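March, late, desk lamp on

Spent the day on the approach phase of the calculator pick. Hajnalka Kovács merged her change to the collision margin last night, and I wanted to see what it did to the planner before touching the gripper controller. The object set is unchanged: calculator, multimeter, green can and the small gray part that gave the segmentation trouble last month.

Ran the batch of 50 seeds twice. With the old margin the planner returned a path for all of them. With the new one it failed on 6, every failure in the last stretch above the keys, where the descent is short and the tool has to come in close to vertical. The failures share one feature. The sampler picks an elbow-up posture, the wrist ends up near its limit, and the straight-line descent has no joint-space solution left. Median planning time went to 94 ms, fine for now.

Kept renders of the arm over the calculator, two from across the table and two from high up, to compare the tool position against the pose estimate.

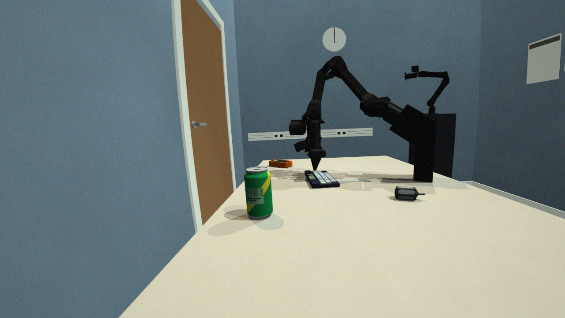
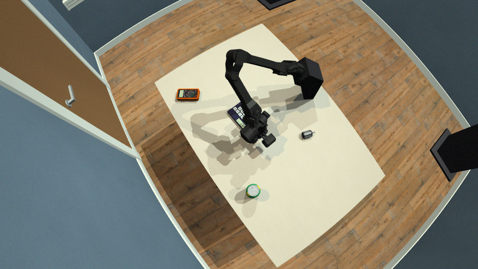
The shadows overlap from several lights and cover much of the tabletop near the arm.
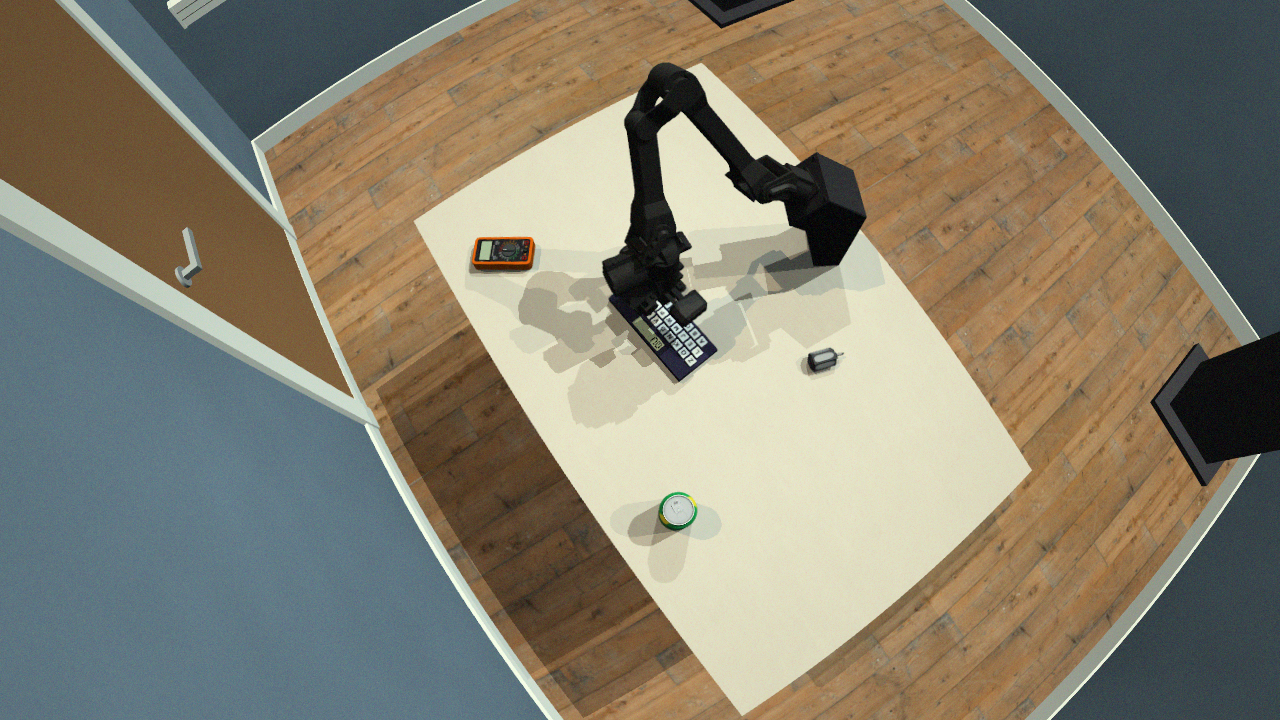
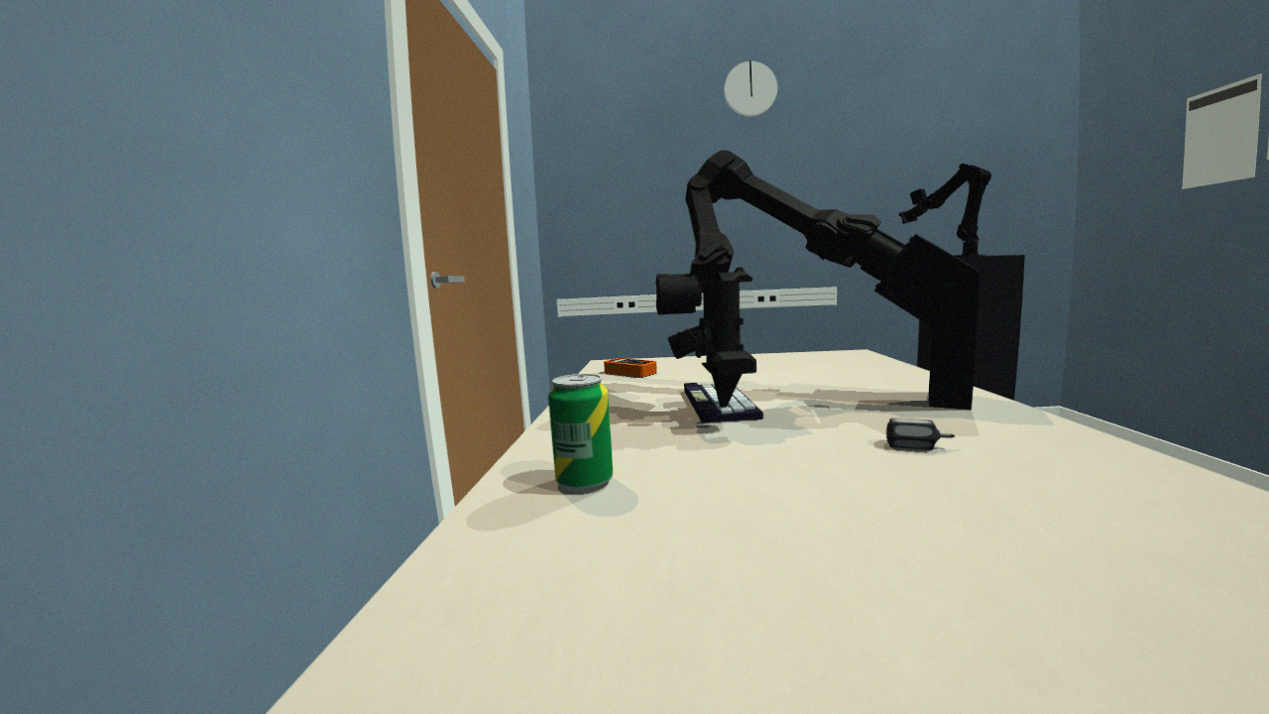
Pose estimate

The estimator is worse from the high camera when the forearm covers part of the calculator. It loses a corner, then fits the long edge to a shadow boundary and yaws the whole box. I masked the arm using the forward kinematics and the mesh, dilated a little, and the yaw error dropped on the frames I checked. It needs the full log: 2,338 frames, queued on Vallness overnight.

Piroska Deák thinks I should stop fusing the two views by averaging and weight them by visible area. She is probably right. I had put it off because the weight has to come out of the same mask, and until this afternoon the mask was wrong by one time step. The joint state was being read after the render call. Fixed, with a test this time.

Gripper controller

Did not get to it. The closing command still fires on a position threshold with no check on velocity, so it can trigger while the wrist is settling. Two lines to change, then a rerun of everything.

Tomorrow

Bias the sampler away from the wrist limit and rerun the 6 bad seeds first. Read the Vallness output before coffee. Ask Hajnalka whether the margin applies to the fingers as well as the palm — the config file says one thing and the code another. Renew the Sturport license.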